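Notebook, dye bench. Saturday, started 9:30

Indine on the Horrocks cotton, second wash series. Last week the dark strips lost too much color and I was not sure if it was the dye or the washing. So today I change only the detergent and keep everything else the same, also the boring things like how long the strips stay in the bucket before rinsing.

Cut 17 strips from the same roll, along the warp, edges sewn with white thread. White thread is a mistake maybe, because it takes the blue and then it looks like the cloth is bleeding more than it does. But I used it last week too, so I keep it for comparison.

Bath at 50 degrees, Flakora powder, dissolved first in a little warm water. The powder leaves small lumps if you pour it directly, and the lumps make pale spots on the cloth. This happened to two strips in the first series and I threw them away without writing it down, which I regret now.

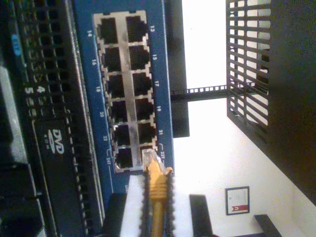

Note in pencil, from the afternoon shift: did you weigh the strips dry before the bath? The ones from the first series have no weights in the book, so we can't say if the surface is losing fiber or only dye. Also please write the rinse temperature, last time I had to guess.

Good point about the weights. I weighed them today, the values are on the loose sheet in the back cover. Rinse was with cold tap water, I did not measure it. Next time I will.

11:40 — first wash finished. The rinse water was clearly blue after the first change and much less after the third. Strips pressed between two towels, no wringing. With the old detergent I remember the water was blue for longer, but I only remember, I have no note of it. So it does not count.

Rubbing test in the same time on the reserve piece. The machine from Fullska was set for 4,000 cycles with dry felt.

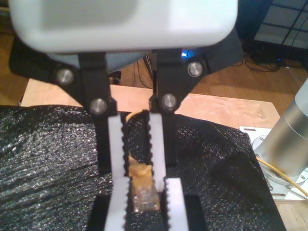

The felt came out with a gray-blue mark, darker in the middle. I would call it grade 3 on our own card, but the card is faded and I don't trust it so much anymore. We should make a new one and keep it in the drawer, away from the window. The wet rub I leave for another day, because the felt needs a whole night in the conditioned room.

14:15 — second wash. Same bath recipe, fresh powder. One strip folded on itself and has a lighter line across, I marked it with a knot in the corner. I will not use this one for the grading.

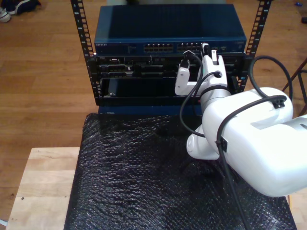 Drying is still the weak part of our method. The strips near the door dry faster, and the ones in the corner stay damp and get a darker lower edge where the dye collects. I moved them by hand every half hour, but in the book it only says "moved", so it is not possible to know later which strip was where. I would like a drying frame with fixed positions — something like the black rails under the Netgear switch, with a row of square holes and small numbers printed along them. Then each strip has a number for its place and I can write it in one column. I will ask in the workshop if they have some old perforated rail left.

Still open:
New gray card.
Wet rub on the reserve piece.
Rinse temperature, to be measured with the long thermometer.
Order 6 bags of Flakora from the same batch, if the shop can promise this.

16:50 — all strips hanging, window closed, fan off. Grading on the next working day, by daylight.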